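Re-dressing the cables on Pearce

I spent most of October inside the kitchen cell, and I had such a good time that I'm going to write far too much about cable. You have been warned by the title!

Some background for people who only come here for the bike posts. I look after the machines at Flonance, in Bostcombe, and the one I spend the most hours with is a kitchen. It has a counter, a tiled backsplash, a drawer, a toaster oven and an arm with a gripper on it, and the software people use it to try out everyday jobs like opening things, closing things and putting a spoon back where it came from. The cell is called Pearce. It was called that when I got here and it's on all the paperwork.

My side of it is the unglamorous side, and I love it. Mounting bolts, cables, connectors, finger pads, calibration, wiping down. If the arm does something odd at four in the afternoon I'm the one who gets the message, and the message is nearly always "gripper dropped out again."

That was the message for most of September. The gripper would lose its connection in the middle of a move, the arm would stop wherever it was, and somebody would restart everything and carry on for an hour. It never happened on the bench. It never happened if I stood there watching, of course. Manee Jitpraphai, who writes most of the motion code, put a timestamp on every dropout for me, and once we laid those next to the joint angles it jumped right out: nearly all of them came with the wrist wound well around and the arm stretched toward the back of the counter. So, a cable getting pulled. I was so pleased I bought us both a coffee.

The old dressing was my own work, I should say. I did it in a hurry when the gripper was first fitted, with zip ties, and I did it with the arm parked in its home pose. Everything looked lovely in the home pose. Then the arm reached for the far end of the counter and the bundle had nowhere to get the extra length from, so it took it out of the connector at the wrist. The strain relief had split along one side. You could feel it with a thumbnail before you could see it.

So, the redo. I went about it in the order below and would do it the same way again, apart from one thing that I'll get to.

First I powered down, locked off the supply and cut every single zip tie. All of them, including the ones that looked fine. Trying to keep half of an old cable run is how I ended up spending a whole extra morning on the last cell, with two good sections and a kink between them. Cut it all off, lay the whole bundle on the floor and look at it. I found one more scuffed place that way, down low where the cable had been rubbing on a bracket edge. It hadn't gone through the jacket but it was thinking about it.

Then I wiped each cable with a damp cloth from end to end and put a label on both ends. We have a kitchen in the cell, so everything gets a faint film on it even though there isn't any real cooking going on. Labels don't stick to film. I use the wraparound sort with a clear tail.

New strain relief on the gripper connector, new power lead (48 volts on this one, so I'm fussy about the crimp and I do the pull test every time), and back on the arm it went with nothing holding it except hook-and-loop strips. This was the part I'd skipped the first time around. Hook-and-loop everywhere, loosely, and then power up, put the arm in the slow hand-guiding mode and take it through every pose you can think of. Far corner of the counter. Down low by the drawer. Up and over toward the oven. Wrist wound one way as far as it goes, then the other. Every time the bundle went tight or flopped somewhere silly, I stopped, moved a strip, and went on.

Neville Goodall came in for that stage and it's much better with two. One of you moves the arm, the other keeps a hand near the cable (near it, please, and well clear of the joints) and calls out when it starts to pull. Neville has been around big factory arms for most of his working life and he has opinions about service loops, which he delivered at length, and he was right about all of them. His rule is that the spare length should sit at the joint that needs it. I had been leaving all my slack in one generous loop at the bottom, where it did nothing useful and mostly caught on things.
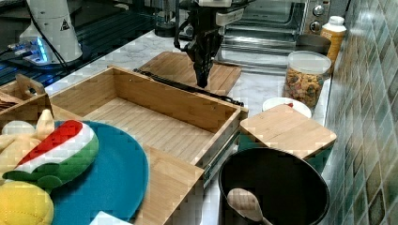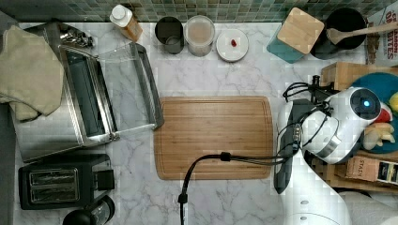
Pearce with the props out: marble counter, toaster oven, tiles, and plenty of black cable. The second view is from higher up.

I set the props out before the checks, and I'd really urge anyone with a cell like this to do the same. My first instinct was to clear the counter so I had room to work. But a bare counter tells you nothing about what a loop of cable is going to sweep across on its way past! Leave the pot and the spoon out. Leave the canisters along the back. Pull the drawer open and go through the poses again, because an open drawer turns a perfectly safe cable path into a snag. Same story with the oven door. Open it, run the poses, close it, run them again. We caught a wooden spoon that way on the first pass, hooked it neatly and carried it along. Manee laughed until she had to sit down.

Once I was happy with the path I replaced the hook-and-loop with proper clips where the bundle leaves the arm. Clips are great because they keep the cables together without biting into them, and you can open them with a fingernail when somebody wants to add a sensor, and somebody will always want to add a sensor. I put them on by feel. The bundle should still be able to slide a little inside. If you can't twist it with two fingers it's too tight. On the arm itself, I kept the soft strips.

The one thing I got wrong was doing the calibration too early. I had the camera and the hand-eye calibration done before lunch, all green, very smug, and then I noticed the gripper flange had a bolt I'd only nipped up and never torqued. So that had to be done properly, and with the flange disturbed the calibration was worth nothing. Torque first, paint-pen stripe across every bolt head, then calibrate. I've written it on the inside of the cabinet door in big letters. We use Tamard for the calibration, a little in-house tool that Manee put together, and it takes long enough that doing it twice eats your afternoon.

When it was done the second time I ran the touch check. This is my favorite bit of the whole routine. I keep a small cutting board for it with a cross scribed in pencil, and the arm comes down with the fingers closed and stops above the cross. If the tips are within 3 mm of the mark I leave it alone. It came in well under. I did it again at the far corner and again down by the drawer front, where errors in the wrist really show, and it was good in both. There was a small cheer. All right, it was me.

After that came the soak test. Manee wrote a loop that goes through the nastiest poses one after another, the stretched ones and the wound-up ones, and we let it go for 3000 cycles at working speed with the gripper opening and closing at each stop. I sat next to it for the first stretch with a notebook and a sandwich. You learn a lot from just listening. The cable has a sort of whisper as it moves over the casting, and if one of the strips has crept you hear a tick at the same place in every cycle. I heard a tick. I stopped the arm, found the strip, moved it a finger's width toward the elbow and started the count over. No ticks after that and no dropouts either, all the way through.

It's been running since then with only the ordinary stops, and I check the dressing every morning before the first run. It takes 10 minutes if I don't get talking. For anybody who wants it, my morning list looks like this:

Run a hand down the whole bundle with the power off, feeling for flat spots or anything gritty.
Look at the paint-pen stripes on the flange bolts.
Open and close each cable clip once.
Wipe the finger pads, and look at the edges for peeling.
Slide the drawer in and out by hand all the way.
Open the oven door and make sure the hinge doesn't sag.
Arm to the far corner, slowly, watching the wrist connector.
Touch check on the pencil cross.

The drawer is there for a reason of its own. If it's stiff in my hand then it's stiff for the gripper too, and I'd get a "gripper fault" message that's really a fluff-in-the-slide message. A dry brush along the rail fixes it. No oil in there, please, it collects everything.

Parts I'd buy again: the two-piece clips, the wraparound labels, and a decent inspection mirror on a stick, which I resisted for years and now use daily. Parts I wouldn't: the spiral wrap. I tried a length of it on the wrist section and it made the bundle so stiff that it pushed back against the joint. It came straight off and it's now tidying the wires behind my TV.

Next job is the finger pads. The current ones are fine on boxes and handles but a bit slick on the plastic canister lids, and Neville has a softer sheet he wants me to try, so I'll be cutting pads with a scalpel and gluing my own fingers together for a while. I'm also going to move the emergency stop to the other side of the cell so I can reach it from the stool. If you've dressed cables on a small arm and found a better way around the wrist, leave me a comment, and I'd love it if you said what strips you used.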